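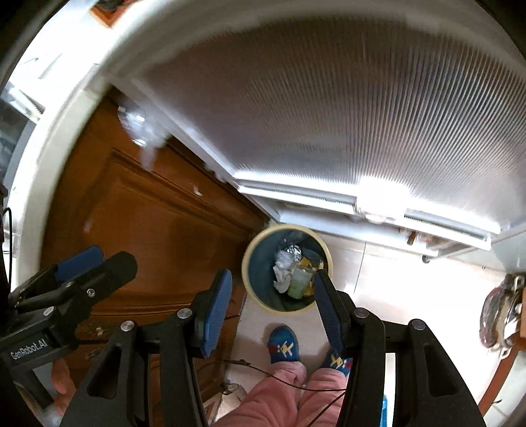
Unit 116, waste bin by the paneled door.

Lanham Rentals: room and kitchen safety check, Thursday

1. Bin clear of door swing: UNSURE. It sits in the corner next to the door. The last report passed this in 3 words and I doubt anyone tried the door.

2. Bin lined and sorted: FAIL. Plastic cup, tissue and what looks like foil, all in together. Asby says tenants sort at source. I'll believe it when I see it.

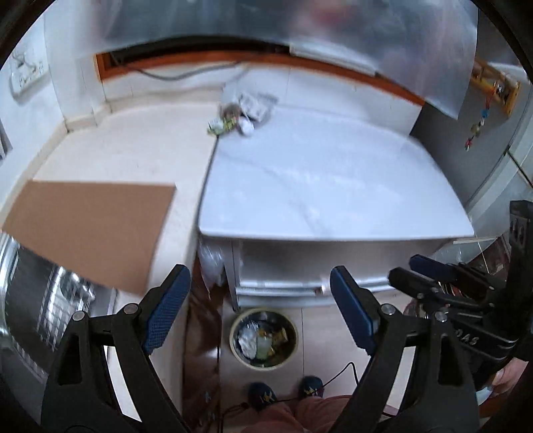
3. Counters clear: FAIL. The Nkosi cleaning sheet scores this kitchen 89, and I would like to know how. Crumpled paper and wrappers are sitting against the back wall, and a sheet of cardboard lies on the counter by the sink. Clear both before sign-off.

4. Cable below window: REFER. Gray, run along the wall. Purpose not on the plan.

5. Switch panel: NOT TESTED. "Fine in October" is not a test.

Recheck under item 11 of the Kurnska form. No pass until then.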